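4. Recording the pouring task

By now you should have the Ilora recorder running and both arms homed (section 3). If the status line still says WAITING, go back and sort that out first, as nothing in this section will save properly. I wrote this part after my own first week on the pouring set, so it's mostly the things I wish I'd had on a sheet of paper next to me.

Pouring is the first task in the Kavutska set that uses a held object and a target which aren't touching each other. The model has to learn where the neck of the bottle is in relation to the glass, and it can only learn that from the examples you give it. So take your time over the set-up, even if you're itching to get going (I always am!).

What you need

One small clear glass, straight or nearly straight sided
One clear plastic bottle, cap on for practice runs
A cloth
The episode sheet, or the Kollár tagging page open on the second screen

4.1 Laying out the table

1. Clear the tabletop and wipe it. Smudges are fine, puddles are not.
2. Stand the glass left of centre, nearer the left hand than the right. You don't have to measure it. In fact please don't, as we want it to wander a bit from one episode to the next.
3. Bring the left hand up to its rest pose, open and with nothing in it. It stays there for the whole episode.
4. Pass the bottle to the right hand and close the grip from the operator's seat. Keep your own fingers well clear while it closes.
5. Raise the right arm until the bottle is above the table and tilted, neck up and to the left.
6. Check the head camera view. You want both hands, the glass and the whole bottle including the cap.

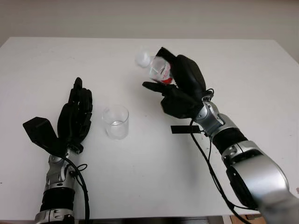
Fig. 4-1. Right hand holding the bottle, left hand open, glass between the arms.

Note: the cap tends to wash out against a pale wall. If you can still make out where it ends, carry on. If you can't, turn the room lights down one step and look again. Antonina Tymoshchuk spent a whole Saturday trying different backdrops and we ended up back with the plain wall, so I wouldn't bother.

Caution: look at the cables before every episode. They should hang with a bit of slack and stay out of the fingers. A cable that catches on the table edge will pull the wrist round and you'll get a twitch in the recording that is very hard to spot afterwards.

4.2 Recording an episode

1. Press the left pedal once. You'll hear one beep, and the recorder starts.
2. Hold still and count to two in your head. The trimming script needs that little pause.
3. Bring the neck of the bottle towards the glass in one smooth go. Slow is fine, stopping and starting isn't.
4. Hold the tilt over the glass for a moment, then bring the bottle back the way it came.
5. Press the pedal again. Two beeps means saved. A long low beep means the disk is full, and you've lost that one, I'm afraid.
6. Tag it straight away: good, fumble or bin.

Please keep your fumbles. If you wobble, overshoot and then put it right, that's a useful example and it should go in as "fumble". "Bin" is for episodes where the bottle was dropped, somebody walked through the view or the recorder hiccupped. I binned far too many at the start and Yurii Polishchuk had to fish them all back out for me (sorry, Yurii).

After every 6 episodes, move the glass. A hand's width is plenty, in any direction, as long as the right arm can still reach over it without leaning on its elbow limit. 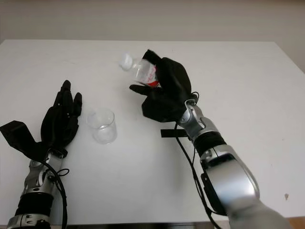 Once you've got the hang of the movement you'll find you start doing it the same way every time, and that's when I get up and make a tea. Samey episodes look lovely played back but the model doesn't get much from them. Come in a bit higher, or start with the bottle further to the right, or swap operators for an hour. Concetta Sala pours much more slowly than I do, and having both of us in the set helped a good deal.

4.3 How many do you need?

The target for this task is 2000 good or fumble episodes. We finished our October round with 3896 across all the tabletop tasks, and 101 in the bin, so don't feel bad about yours.

4.4 If something goes wrong

Bottle slides in the grip: dry it with the cloth and close again at the next grip level up. Don't go straight to the top level, you'll crush the bottle and then it won't match the others.

Left hand drifts: re-home the left arm only (section 3.4). Anything you recorded while it was drifting gets tagged "fumble", with a note.

Glass knocked over: press the stop bar, wait for the arms to settle, and only then reach in. Mop up before you start again, and look under the wrists too.

Playback is jerky: nine times out of ten it's the Zisetti viewer and the recording itself is fine. Close it, open it, try again. If it's still jerky, send the episode number to Oleksandra Mykhailiuk before you record any more.

When you've finished for the day, take the bottle out of the hand before you power down. The grip relaxes as the motors switch off.

Next: 5. Uploading and checking your episodes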